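Workshops > Benches and tables > Gallery: the sorting bench at Ladum

By Shu-fen Yau, September

Most of the pages in this part of the site are about joinery, so a table with brown paper on it may seem a change of subject. Several readers wanted to see how we set up a bench for sorting small foam pieces, with a belt on one side and a bin beside it. The pictures are few, and I have kept the notes to the practical side: the paper, the tape, the belt and the bin.

The bench is in the back room at Ladum. It was put together by Līga Kalniņš and me over one long afternoon, and then redone the following morning when we decided the squares were too small. The top underneath is an old one and badly marked, with old glue along one side. Sanding it would have taken longer than covering it, and a covered top can be changed when the layout changes.

The paper is ordinary brown kraft from a roll. We bought 110 metres of it from Cheng, a packing supplier two streets away, and there is plenty left. It goes down matt side up. The shiny side lets small pieces slide, and it also throws the light back at you in the evening. We roll it out, leave it under a few heavy books overnight to lose its curl, and trim it with a long blade in the morning.

Blue masking tape marks out the squares. The grid gives us a way of saying where something goes. If the bin needs to move one square towards the wall, you can say so across the room and it gets moved to the right place. Before we had the grid there was a good deal of pointing.

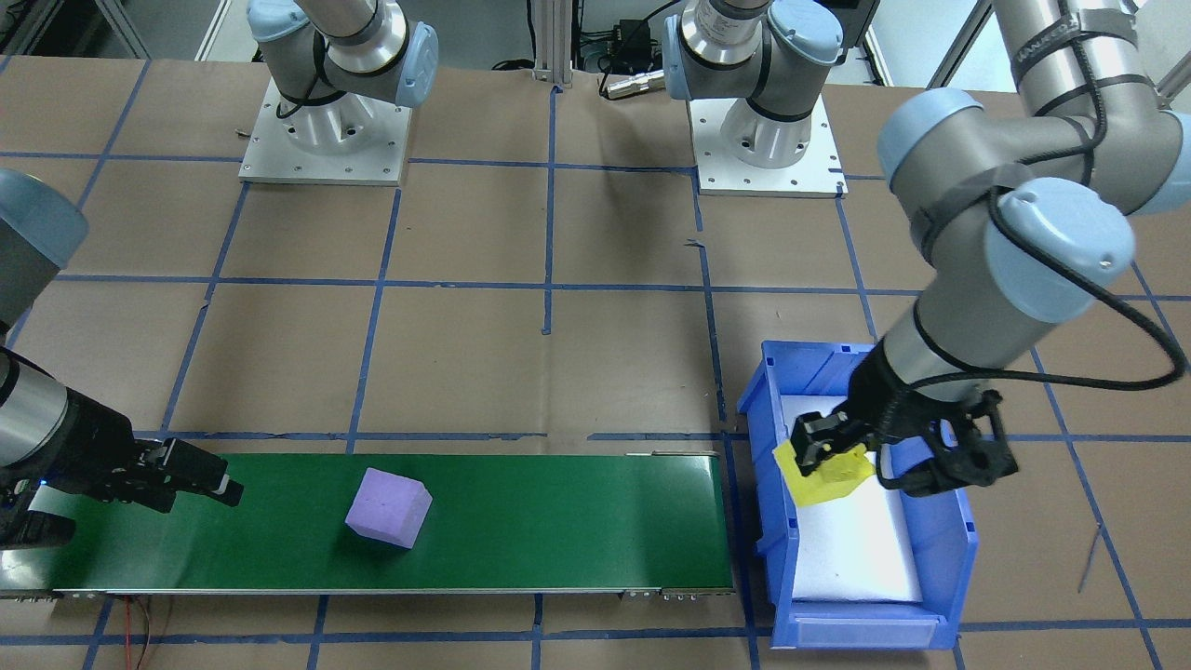
Līga would like it noted that the grid was her idea, and that she still thinks the squares should have been numbered along two edges, as on a street map. She also says anyone copying the layout ought to put the bin down first and fit the tape around it afterwards, having done it the other way and regretted it.

I agree with her on the second point. On the first, we tried numbers in felt pen on a spare sheet and found that we ignored them. People say "the square by the bin" whatever you write on the paper.

The foam pieces come in bright colours and simple shapes. They are cheap, they do no harm when dropped, and they can be squeezed and will mostly come back to shape. The soft ones do wear at the corners. Small crumbs of foam end up on the paper, and a dry paintbrush is the best thing for clearing them. A damp cloth marks the kraft and lifts the tape.

The conveyor came from Nudida, where it had been standing under a sheet. It has a green belt on an aluminium frame. We wiped the belt down, checked the rollers and put it across the bench with the long side facing the front. A long belt takes up a lot of table, so think about where it will go before you mark anything out. Ours has been shifted a couple of times -- once to make room for the bin, once because the end was too near the edge of the table.

The bin is blue plastic with ribbed sides and a lip that turns outwards. It is the kind sold for keeping screws and fittings on a rack. Line the bottom with something white. Bright pieces are easy enough to see on blue, but purple is harder, and a plain white sheet settles it. Cut the sheet a little small so that it lies flat. If it is cut too big it rides up the sides and pieces get under it.

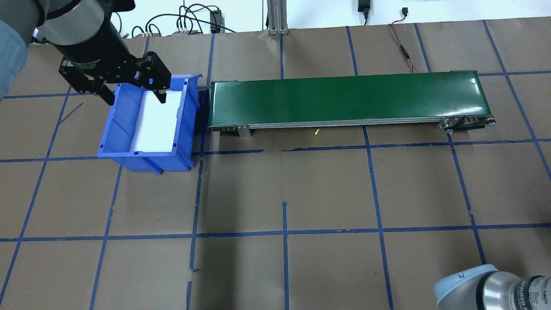 Tape does not last for ever on kraft paper. Where things are dragged across it, the edges lift first, then a piece tears away and takes the top layer of the paper with it. We patch the short runs and leave the rest. When a whole line has gone ragged it is quicker to lay fresh paper than to go on mending, and the old sheet does for wrapping.

A few notes on laying the lines, for anyone who wants to do the same. Pull the tape out to its full length before you press it down, with one person at each end. Press from the middle outwards. Do all the lines in one direction first, then all the lines across them. Tear the ends if you like, but scissors look tidier, and a torn end is the first part to come up. We did not measure very carefully and some of our squares are closer to oblongs. It has made no difference to the work.

For spacing we used a length of batten 400 mm long as a gauge, moving it along the edge and making a pencil tick each time. A batten is better than a tape measure for this, as there is nothing to read and nothing to add up. Keep the same batten for both directions. We did not, and you can tell.

The cheese is the piece that visitors pick up first. It is a yellow block with holes in it, and it came in a mixed bag from Gomoma along with cubes and other shapes. The cubes are easier to stack and store. The cheese has a way of landing on its point, and it wears faster than the rest.

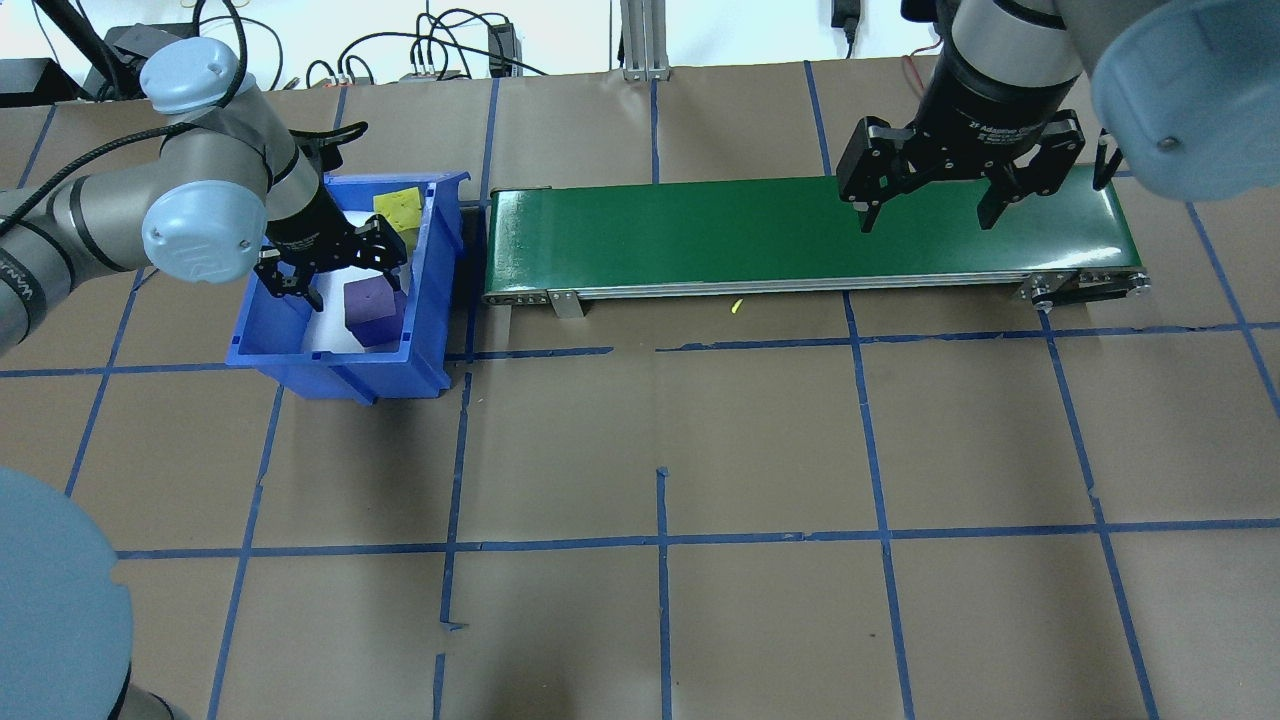
Does the paper need to be fixed to the table? Tape it along the back edge and the two short sides, and leave the front free so that you can smooth out any ripples before fixing it down last.

Storage is simple. At the end of the day the foam goes into a cloth bag on a hook, the white sheet is shaken out over the rubbish, and the bin goes back on its square. The belt stays where it is. We keep two spare rolls of tape in the drawer, and a pencil, and the batten, which has now had "DO NOT CUT" written along it by Līga.

If you are buying for a bench like this, the tape is where it is worth spending a little more. The cheapest sort we tried came up by the next morning. The paper can be as plain as you like, and a second-hand bin is as good as a new one once it has been washed and the old labels are off.

Notes on the shelving at the other end of the room will follow once the brackets have come.

Last updated: September, 16:00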